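Cludden Bench Cell – Two-Arm Manipulation Workstation
Equipment and Planning Information for Purchasing Departments

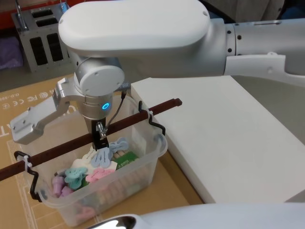 Overview

The Cludden Bench Cell is a tabletop workstation with two robot arms, supplied by Cistmont for teaching laboratories, research groups and light assembly trials. It is intended for picking, sorting and placing small household and workshop items, including clips, pegs, cards and similar goods held in open bins.

This page sets out what is included in the standard order, what the purchasing institution is expected to provide, and which costs should be entered in the budget before a quotation is requested.

Included in the Standard Order

Two arms with control units
One two-finger parallel gripper per arm
Wrist brackets for mounting a camera or light sensor
Cable set and strain relief parts
Emergency stop unit with wall or bench fixing
Ukex control software, single-site license
Printed setup guide and acceptance checklist

Cameras, computers, tables and work objects are quoted separately. Institutions that already hold a Ukex license may have the software line removed from the order; the license number should be given on the request form.

Choosing a Gripper

The parallel gripper is the recommended choice for mixed small parts. Its narrow fingers can reach down between items in a bin, where a suction tool would need a flat surface to hold. Clothespins and clips with rounded or lobed ends can be difficult to grasp when they lie against one another, and purchasers should allow time for grip settings to be adjusted to their own parts.

The Matić finger set is available as an option. It replaces the standard fingers with a longer pair and is suited to deep containers. Finger sets are changed with hand tools and do not require the arm to be returned to Cistmont. Replacement fingers are a wear item and should be listed under consumables, not under capital equipment.

Bins and Work Objects

Cistmont does not require the use of any particular bin. Clear plastic storage bins are widely used and can be bought locally. Items fitted across the top of a bin, such as rods or hooks, reduce the space available to the gripper and should be in place before positions are taught. A bin that may be pushed by the arm should be fastened down or set against a stop.

Where the task uses everyday goods, we advise ordering spares of each at the outset. Colors and shapes offered by retailers change from season to season, and a later purchase may not match the first.

Site Requirements

The table must be level and rigid, and must not be shared with other vibrating equipment. Each arm requires its own grounded outlet, for a total of 2. A clear margin of 1000 mm should be kept on every side from which staff or students may approach the cell. Boxes and other tall items may remain on the table if they are entered in the software as obstacles.

A site drawing is requested with each order. A hand sketch with measurements is acceptable.

Budget Planning

The following lines should be considered when preparing a funding request:

Base equipment, as quoted
Freight and unloading
Table and safety markings
Computer and cameras
Operator training, 2 days on site
Spare fingers and cables
Annual service, from the second year

We recommend that nearly 10 percent of the equipment price be held back for fixtures and small parts. Purchasers commonly leave this line out – it is then difficult to recover once the order has been approved.

Training may be moved to a later budget period at the request of the institution. In that case the warranty begins on delivery and is not extended.

Delivery and Acceptance

Delivery dates are confirmed after the site drawing has been reviewed. Orders intended for use in the fall term should reach Cistmont by April. Packaging should be kept until the acceptance checklist has been signed, as arms returned without their original inserts cannot be accepted for exchange.

Acceptance is carried out on the purchaser's own table with the purchaser's own objects. A representative set of parts should be ready on the day of the visit, together with any bins to be used.

Requesting a Quotation

Requests should state the number of cells, the delivery address, the voltage at the site and a short description of the intended task. Public institutions may ask for a quotation in tender format. Quotations are itemized, and optional items may be declined individually without affecting the price of the remaining lines.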